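어닝 고민하다가 결국 어제 Flusargate 접이식으로 질렀어요. 테라스 있는 집 이사 오고 첫 봄인데 해가 이렇게 깊이 들어올 줄이야ㅋㅋ

처음엔 Pirihi 벽부형 보고 있었거든요. 근데 폭이 300cm부터라 우리 집 벽엔 안 들어감. 줄자 들고 2번이나 쟀는데 두 번 다 실패ㅠㅠ
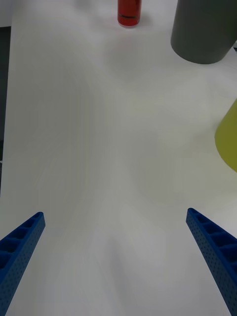
파란 손가락 두 개

원단은 아이보리랑 차콜 중에 사흘을 고민했어요. Simin Moradi 님이 밝은색은 꽃가루 철에 후회한다고 하셔서 차콜로! 근데 샘플 천 받아보니까 생각보다 훨씬 예쁜 거예요. 살짝 회색빛 도는 차콜이라 외벽이랑도 잘 맞고요.

손잡이 돌려서 여는 수동이에요. 전동은 콘센트를 밖으로 빼야 된대서 패스. 기사님 말로는 바람 센 날엔 무조건 접어두라고, 비 맞았으면 펴서 말린 다음에 접으래요. 게으른 나 자신 괜찮은가... 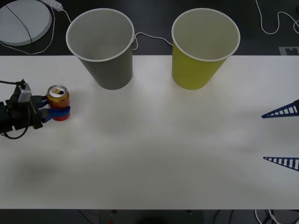 캔 하나, 종이컵 두 개

가격은 설치비 포함 189달러. 3월 할인 끝난 줄 알았는데 아직 적용되더라고요, 완전 럭키!! 대신 벽 고정 볼트는 따로 사야 했어요. 이건 상세페이지에 좀 크게 써주지...

설치까지 10일 걸린다니까 그동안은 Wolthorpe 파라솔로 버텨야죠. 기울기 조절 나사가 헐거워서 오후만 되면 고개를 푹 숙이는 애ㅋㅋ 혹시 이 나사만 따로 파는 데 아시는 분 댓글 좀 주세요. 어닝은 달고 나서 다시 올릴게요!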